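3.2 Stimulus wording and naming conditions

Participants in the written naming task saw each object photograph once and typed the first word that came to mind. No time limit was applied, but responses longer than three words were returned to the participant with a request to shorten them. Spelling was normalized by hand by the second coder, and regional variants were kept apart (for example, "mug" and "beaker" were never merged, even where a dictionary lists one under the other).

The cup family was the hardest to set up. Earlier work on container names has mostly used line drawings, in which height, width and handle can be changed one at a time. Photographs do not allow this. We therefore grouped the items by two properties only, the presence of a handle and the degree of flare toward the rim, and left color free. Items with a handle and little flare were expected to draw "mug" from most speakers; Figure 4 shows one such item. Items with strong flare and a handle were expected to split between "cup" and "teacup," and items without a handle were placed in a separate list, which is treated in Section 5.
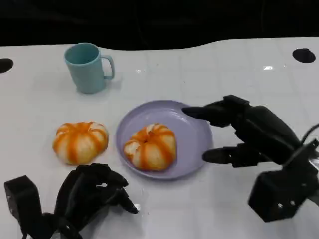 Figure 4. Item from the handled, low-flare group: light blue mug with a squared-off handle.

3.3 Coding of responses

The final set contained 1,536 typed responses. Each was assigned to a head noun, and modifiers were stored in a second column. "Coffee mug" was thus coded as MUG with the modifier "coffee," while "coffee" alone was coded as a contents response and left out of the head noun counts. Compounds written as one word were split before coding.

Two coders, Domenica Hauser and Veronika Aebischer, worked from the same guide (version of 27th August). They coded the first 500 responses independently and compared their decisions before continuing. Most disagreements involved brand-like or playful answers, which the guide had not foreseen. These were given the code OTHER and do not enter the models in Section 4.

Color terms raised a separate problem. A modifier such as "blue" may be offered to tell one object from another, or simply because the color is salient. The task did not include competing objects, so the first reading should be rare, but participants may carry a contrast over from an earlier trial. Trial order was stored for this reason and is used as a predictor in Model 2.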